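**Re: brick sorting, one policy for both arms or one each?**

**clakis_bench** | 08/07/2024

We finished the comparison on the two-arm cell. Task: sort bricks by color into a divided bin. Training set was 539 teleoperated episodes. The joint policy outputs actions for both arms; the split version trains a separate policy per arm on the same data. Each was run for 600 trials, 5 seeds. The joint policy placed 79 percent of bricks in the correct compartment. The split version was lower on every seed, mostly from arms reaching for the bin at the same time.

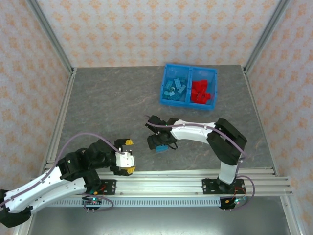

Wallpaper was changed between training and evaluation for both policies, so neither one had seen the background it was tested on. Action chunk length was the same throughout.

**warero**

Were the trials divided across seeds, or is it 600 per seed? That changes the error bars a lot.

**clakis_bench**

Divided. 600 total per policy.

**mongate_t**

Then I don't buy the conclusion. Your split policies can't see the other arm's joint state, correct? You may be measuring missing input and calling it coordination.

**clakis_bench**

Correct, own joints only. They do share the overhead view, so the other arm is visible to both.

**mongate_t**

Visible is a weak substitute when one arm blocks the other. Feed both joint states to both policies and rerun.

**kawaguchi_fan**

Disagree in part. Own joints only is the usual split baseline. I'd report it as is and add the shared-state run as a third row.

**clakis_bench**

Third row it is. Queued for September.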